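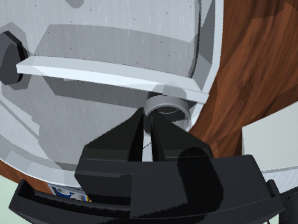 Who decides when a gripper is allowed to squeeze? Under the new Redetti handling rules, the person who signed the test sheet does, and the signature has to be legible.

Newsroom > Standards > Robot handling

15/02/2026 — By the Redetti press desk

OSTITZ — Redetti has released the second edition of its good-practice rules for robot arms that work near household appliances. The first edition ran to 60 pages and was admired mainly by the people who wrote it. The new one has eight rules, and they fit on a card.

Rule one says that every grasp must be rehearsed in simulation before a real arm tries it. The bar is 1000 rehearsals per object, logged with the failures left in. Earlier drafts said "a sufficient number," a phrase that three departments read three ways.

Rule four covers small parts close to large housings. The arm must approach at its slowest rated speed and stop at first contact. Rule seven bans the word "foolproof" from all paperwork.

Zacharopoulos, the Dondetbridge test house, will check member sites against the card starting this month. Sites that fail get a letter and a second visit. Sites that fail again get a longer letter.

The rules are free to members and can be ordered from the Ostitz office under document number 3119. Comments are welcome in writing — marginal notes on the old edition will be returned to their authors.

Contact: Redetti press desk, Ostitz | © Redetti | Back to top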